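Do "Quick Wash" Claims Hold Up? A Report on Laundry Labels and Detergent Advice
Consumer Studies Project, Final Report
March 26, 2025

1. Why we picked this

Our group started with a bottle of Lorketti detergent. The back of it says that clothes washed cold "look newer for longer." Longer than what? The label doesn't say. We wrote to the company in December and got back a coupon and a link to the same sentence on their website.

We wanted to find out how much laundry advice has anything behind it, and whether people follow it anyway. Our guess going in was that most of it is marketing and that people mostly ignore it. The first half of that guess did better than the second.

2. What we did

We handed out a survey in Plasville, at the laundromat and in two of the dorms, and 79 people filled it out. We asked what they wash at what temperature, how they pick a cycle, and if they read care labels. We also collected 47 pieces of advice from bottles, machine lids and store websites, and looked for a source for each one.

The survey stuck to ordinary cotton things, T-shirts and bedding, so that everyone would be answering about the same kind of load.

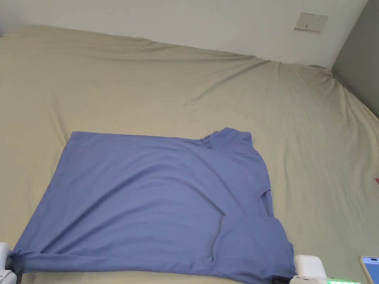 3. What the survey can and can't tell us

People who stop to answer questions about laundry are probably people who care about laundry. That is a real problem and we don't have a fix for it. We also asked people what they do, and what people say they do is a different thing. One person told us they always read the care label and then could not say what the triangle means.

So we don't put much weight on the percentages, and we left most of them out of this report.

4. Advice with no source

Of the 47 pieces of advice, 7 pointed to any kind of test. The rest just said it. Flimska's website tells you to replace your sheets every two years, and Flimska sells sheets. Maybe two years is right, but there is no test on the page, no photo of a worn sheet next to a new one, nothing. Yook says its softener "relaxes" cotton fibers. We looked for what that means and came up empty.

Wrinkles were the worst topic. We found advice to dry hot, dry low, take things out early, shake them first, and never to put bedding in with shirts. Some of these can't all be true at once. A few sites blamed the detergent for creases, and then recommended their own. We'd want to see the same sheet washed both ways before believing any of it, and how a sheet gets pulled over the mattress surely matters too.

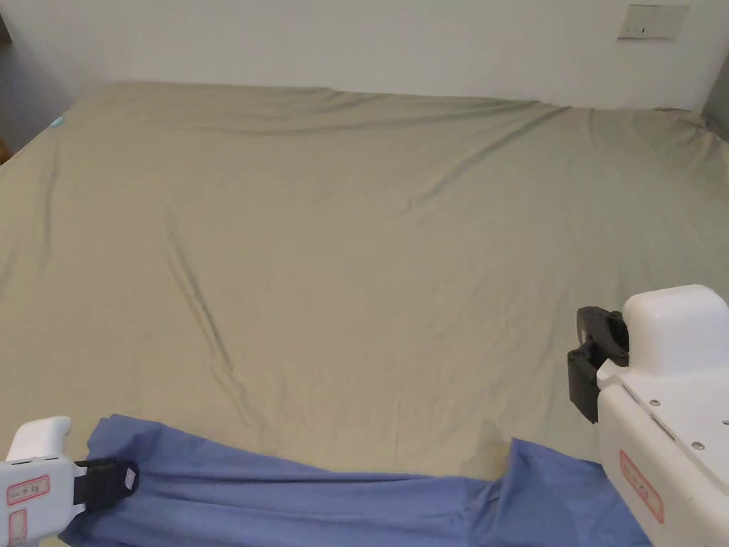
Figure 2. Fitted sheet with creases, sewn-in tag at far left.

5. Labels

Care labels came out better than we expected. The symbols are standard, they are short, and they don't try to sell you anything. The trouble is that they are small and a lot of people cut them off. Several people in the survey said they follow the machine's settings and never look at the clothes – which would be fine if the setting names meant the same thing on every machine. On the ones we checked at the laundromat, "Normal" did not even mean the same temperature.

6. Where we ended up

We can't say that the companies are wrong. We can say they mostly don't show their work. Cold washing seems fine for lightly worn clothes, but we are leaning on other people's tests for that and did not run any of our own.

If we did this over, we would skip half of the survey questions and spend the time washing things. We would also write to the companies earlier. Yook still hasn't answered.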